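Precinct 7 and the Ternel Creek line

Posted 2026-07-20

The draft ward map for Buronstead went up on the city clerk's page last week, and most of the mail I have had concerns one change. Precinct 7 moves from the west ward to the south ward. I have read the ordinance text, the boundary description and the population table, and these are my notes on them. I am not going to say whether the move is good for any incumbent. Other people are handling that.

The current line follows the center of Ternel Creek from the rail bridge to Grivari Avenue, then turns north on Grivari to the city limit. The draft line leaves the creek at the footbridge and runs along Kikuchi Road instead. Everything between the creek and Kikuchi Road changes wards, and that area matches Precinct 7 except for one block at the eastern end, which I will get to.
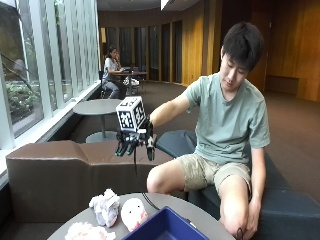
Right hand, cube on top.

The population table gives the precinct 652 residents. The charter tells the council to use total population for ward balance, so this is the number that counts in the ordinance. The other number going around, 530, is registered voters. It comes from the clerk's January roll and has no standing in the balance test. Both numbers are correct. The flyer that subtracts one from the other and calls the difference "missing residents" has made an error. The difference is children, noncitizens and adults who have not registered, and the table does not break it down any further.

The test itself is in section 4 of the ordinance. Each ward's population is compared to the ideal, meaning the city total divided by the number of wards, and the deviation is stated as a percent of the ideal. The west ward is over under the current lines and the south ward is under. Moving the precinct brings both inside the limit. I redid the division by hand and got the same result as the table to the last digit shown.

Nga Thân wrote to ask whether a smaller move would do. Possibly. The limit could be met by splitting the precinct at the school, but the county runs its elections by whole precincts, and a split means a second ballot style at that polling place for every city election. The ordinance allows this. The staff memo recommends against it on cost, without giving the cost. I have asked for the number.

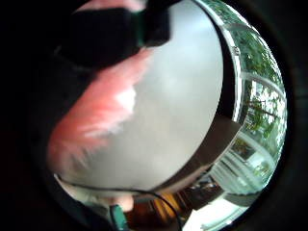
The boundary description

My one real complaint is with the written description. The map is an exhibit. The written description is the law, and where they differ the description controls. It reads, in part, "thence easterly along Kikuchi Road to its intersection with Grivari Avenue." Kikuchi Road does not meet Grivari Avenue. It ends one block short, at the old mill parcel, and picks up again on the far side under the same name. The exhibit draws the line straight across the gap. The description does not say how to cross it.

Jhair Ñahui, who did survey work for the county before he retired, thinks a court would read the call as a straight extension of the centerline and leave it there. He is probably right. The fix is still one clause long, and it is easier to add at second reading than afterward. I sent this wording to the clerk:

"thence easterly along the centerline of Kikuchi Road and its easterly extension across the mill parcel to the centerline of Grivari Avenue."

Uliana Levchenko in the clerk's office confirmed that she has it and has passed it to the city attorney. The mill parcel has no residents, so the balance numbers do not change whichever side of the line it lands on.

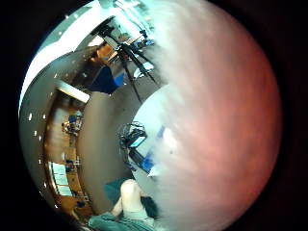
The exhibit map has a second problem, which is scale. It is a schematic, drawn to fit all the wards on one letter-size page, and the south end has been compressed to make room for the legend. Several people have laid a ruler on it to work out how far they would be from the new line. That will not work. The ceiling lights in the photo run along an arc, and you can tell which one comes after which, but you could not order conduit from it. The exhibit is reliable in the same way for the order of the streets and for nothing measured in feet. Use the county parcel viewer if you need a distance.

Schedule, as far as I have it: first reading is done, and the public hearing comes before second reading at the same meeting. Written comments go in the packet if the clerk has them by noon the day before. Nassoro Shemweta asked if comments from outside the precinct count. They do. The notice says "any person."

One correction to my last post. I said polling places would move with the ward lines. They will not. The county assigns them by precinct, and Precinct 7 keeps voting at the school. Thanks to Nesma Benmoussa for catching it.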